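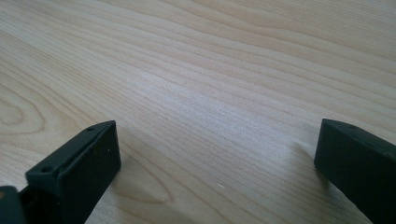
Chapter 6
Reading a Tabletop: Grain, Figure and Finish

Before we pick up a single tool in this chapter, I would like you to spend a little while with a table. Any wooden table will do, the one you eat at or the one you are leaning on as you read, and if there is a cloth on it, please take the cloth off. Most of us live beside wood for years and look at it about as closely as we look at the sidewalk, and I was no better until I had to match a new board to an old one and found that I had no words for what I was seeing!

The tabletop that opens this chapter is a pale one, a blond that puts many people in mind of maple, with soft beige in it and a faint touch of pink. I won't ask you to name the wood. Color is a poor guide when it is all you have to go on, and we will come back to naming in Chapter 7, with end grain and a hand lens to help us. For now it is the lines that matter. They are fine and closely spaced, slightly darker tan beside lighter cream, and for most of their length they keep each other company like the lines on ruled paper (a rather loosely ruled paper, I admit, because they do bend).

Those lines come from the way a tree grows. In places with a real winter, a tree puts on wood quickly in spring and more slowly later in the season, and the two kinds of growth often differ in color and hardness. Each year leaves a ring. Cut the trunk straight across and you see the rings as circles, but saw it lengthwise and the same rings run along the board as stripes.

Look now for the places where the stripes give up being stripes. Toward the left of the tabletop the lines close into an oval, one loop nested inside another, and nearer the center they draw up into a long pointed arch. Woodworkers call the arch a cathedral, and once you have heard the word you will find cathedrals on doors, dressers and desk drawers wherever you go. An arch like this is what we expect when a cut passes through the curved side of the growth rings instead of meeting them squarely. A closed oval can appear where the cut just skims a bulge in the rings, and a knot can also send the lines around it in loops.

Finish changes the picture too. On a smooth surface with little shine, light spreads softly, and the grain stays easy to read even where the top is brightest. A glossy coat throws the window back at you, and you have to move your head about to find the lines at all.

Words to know in this chapter

Grain: the direction in which the wood fibers run. Many people also use the word for the lines they see on the surface, and so will we when the meaning is clear.
Figure: the pattern those lines make on a cut face.
Cathedral: a pointed arch in the figure.
Matte: having little or no shine.

Before you read on

Lay a sheet of thin paper over part of your own table and sketch the main lines beside it, life size if you can manage it. Mark any arch or loop with a small cross. Keep the sketch in your notebook, as you will need it again for the sanding exercise on page 106.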